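Learning to stammer out loud

Jordan Heywood was 16 before he said his own surname to a stranger without swapping it for something easier. "I used to tell people my name was Jordan Smith," he says. "In takeaways, on the phone, anywhere. Smith came out and Heywood didn't. H was the worst one."

He has stammered since he started to talk. At primary school in Sowerby it was put down to shyness, and he was given a place at the back where he would be asked fewer questions. Speech therapy came in blocks of six weeks with long gaps between them. He remembers the waiting room better than the sessions.

"They taught me to breathe and slow down. I could do it in that room with one person. Then I'd go to the shop and it was gone."
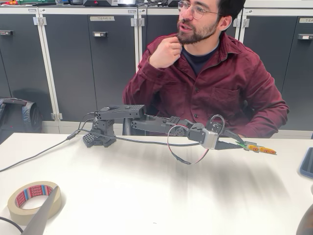
Ellance remembers it differently, and says the breathing work was the first thing that made phone calls possible at all, even if it took years to settle. Heywood has heard this from other people in the group and does not argue with it. He thinks it depends on the age you start and who is teaching you.

The group meets in Hornside once a month, in the evening. He found it through a leaflet at the library and sat through his first meeting in silence. By February he had agreed to read a page aloud, a page of 553 words. It took him 14 minutes.

"I timed it because I wanted to know," he says. "Reading it in my head took two or three. But everyone stayed put and no one finished a word for me. I'd never had that before."

Finishing words is the habit he would most like people to drop. Most do it to be kind, he says, and quite often they guess wrong, so he has to start again with the wrong word in his head as well as the right one.

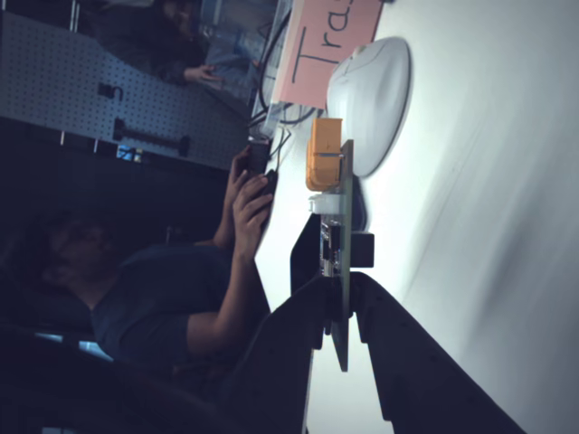 He is less bothered by being looked at. What still gets to him is automatic phone lines, which cut him off if he blocks for more than a few seconds. He rang one to change his address and was returned to the main menu five times. In the end he wrote a letter.

Job interviews are easier than they were. He now says at the start that he stammers and may need longer to answer. The first time he did this, he got the job.

"I don't know if that's why. I just know I wasn't spending the whole half hour trying to hide it."

He still has bad weeks, usually when he is tired, and he still avoids some words without meaning to. He orders tea more often than he would like, given that he prefers hot chocolate. Last month he booked a table over the phone and gave his full name. The woman at the other end waited, then asked him how to spell it.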